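How to run a bedroom chore demo at an open day

Our workshop holds an open day each July, and the chore demo is the stop where visitors stay longest. These are the steps we follow. They assume you have a humanoid that already does the tasks on its own floor and a room you can leave set up overnight.

1. Pick the room first. A small room is fine for the robot but poor for a crowd. We let in 12 people at a time and run the next group when the first has left. If you can't fit a dozen along one wall, take fewer.

2. Write the running order on one sheet. Ours has 2 parts, the debris job and the cloth job, with a break between them for questions. Each group gets 40 minutes. Put the sheet where both the operator and the person talking can read it.

3. Do a full rehearsal the evening before, with the curtains and lights as they will be on the day. White bedding under strong light gives glare, and you want to find that out early.

4. Save the logs from the rehearsal. Ours go in a Mavholm folder, with the run number in the name. Run 1346 was the last one before the doors opened.

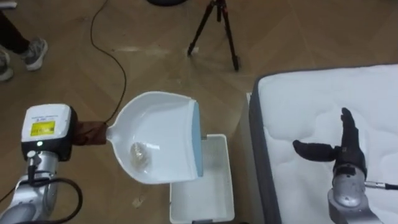
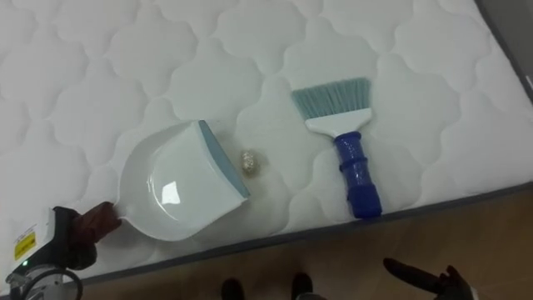
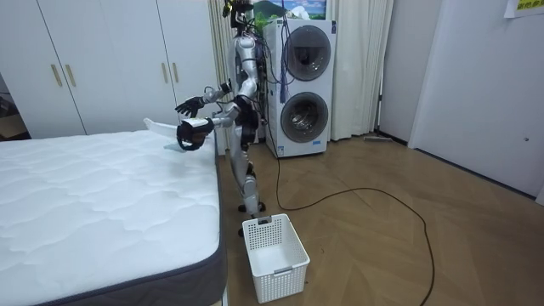
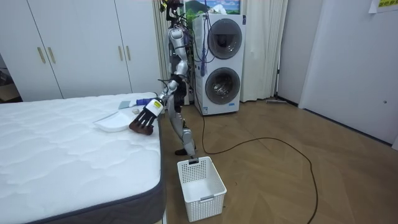

5. Decide how you will talk through the debris job. Visitors ask more about small things than big ones, so slow down here. Start with the tools before you start the robot, and let people handle a spare set. Our dustpan has a light blue rubber lip along the front edge, and it helps to point that out, as people at the back tend to watch the arm and miss the pan. Then say what the robot will do next, stop talking, and let it work.

6. Agree on one stop word. The person with the Okoro stop button stands within sight of the whole group and does no other job. If the stop word is used, the talk stops too.

7. Leave time for failed attempts. Reset, say what went wrong in one sentence, and go again. After a second miss, move on to the next part. People don't mind - most of them ask better questions after a miss.

8. Take questions at the door. We keep a Prullex battery sheet and a short parts list on a table in the hall, so the next group can come in while the last one is still talking.

Groups can be booked by mail through the Barneck front desk. School groups should ask for the morning, when the hall is quieter. The full list of stops has 52 entries, and the bedroom demo is marked with a star.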